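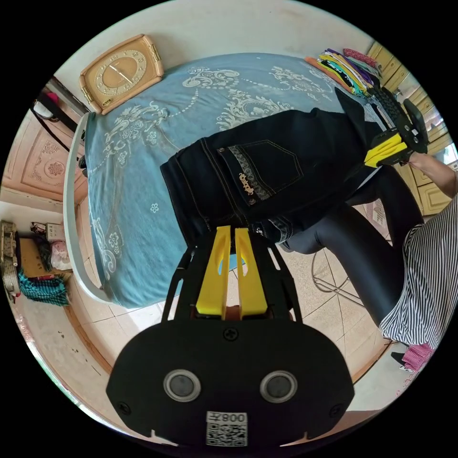 Kiprono Nyamweya wrote back to my talk outline with one line: why would anyone give up a whole evening to hear about folding jeans when they've been folding them since they were a kid? I'm going to read that out first, because half the room will be thinking it. Pause for the laugh. If there's no laugh, keep going, it's fine.

My answer is that most of us were shown once, by whoever was standing closest to the laundry, and we've done it that way ever since. I folded jeans in quarters until I moved into the Stusholm apartment and had one drawer for everything I owned. You learn fast with one drawer (or you live out of a chair, which I also did, for most of November).

Hands up: who folds on the bed? Who folds standing at the dryer? Who doesn't fold? Wait for it, people take a second to admit that last one.

OK, the bed. I'm a bed person. It's big, it's the right height for me, and you can't go to sleep until you've dealt with what's on it. Make the bed first! A flat sheet pulled tight is all you need. If there's a comforter bunched up under your jeans, you'll be chasing wrinkles all night.

Jeans, step one. Back side up, pockets facing you, legs straight. Take the waistband in both hands and give it one good shake, then lay it down and pull the side seams out flat. I put the back up because the back pockets are the thickest part and I want to see what they're doing. Also that's where the receipts are. Check the pockets. I once washed a train ticket to Prarnby that I hadn't used yet.

Step two, fold one leg over the other, so the back pockets end up on the outside. You'll get a little triangle sticking out where the crotch seam is. Tuck that in. If you skip the triangle the finished thing will never sit square and you'll blame yourself.

Do the demo here. Bring the dark pair from home, they show up better from the back row. Go slow, I always go too fast.
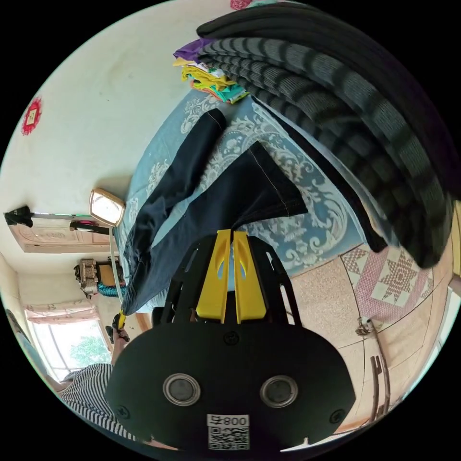

Step three is hem to waistband, but stop a couple of inches short. Then fold in half again, or in thirds if your drawer is shallow. Smooth it down with your forearm, it works way better than your hand. At Catwood I had people try it both ways and they were all laughing at me until they did it.

Somebody will ask about rolling. Rolling is great for a suitcase. In a drawer I find they come undone, but if yours stay put, please keep rolling, I'm not here to take it away from you.

Somebody will also ask about hanging. Sure, if you've got the wardrobe space. Fold them long over the bar and leave it at that.

Now the stack. Thick stuff on the bottom, so blankets and quilts get their own pile, never on top of the shirts. Then jeans, then T-shirts, then the small things last. I keep it to 7 pieces in a pile of clothes. I've gone up to 20 and it went over sideways in the hallway, twice. Carry the pile with one hand under and one hand on top.

I don't sort by color, by the way. I sort by who has to put it away. In my house that saves more arguing than anything else I'm going to say tonight.

Quick story if we're on time: the Belmonte sheets. Bought them for the pattern, and for the first month I could not find one sock on that bed. Big swirly pattern, small socks, you get the idea. Plain sheets for sock night. If we're running late, cut this.

Then pair practice, 9 minutes. Everybody gets one pair of jeans and one partner. One person folds, the other one only talks them through it, no touching! It's harder than it sounds and people get very loud, so tell the room next door beforehand.

Questions after that. Have the fitted sheet ready in the bag, they always ask about the fitted sheet.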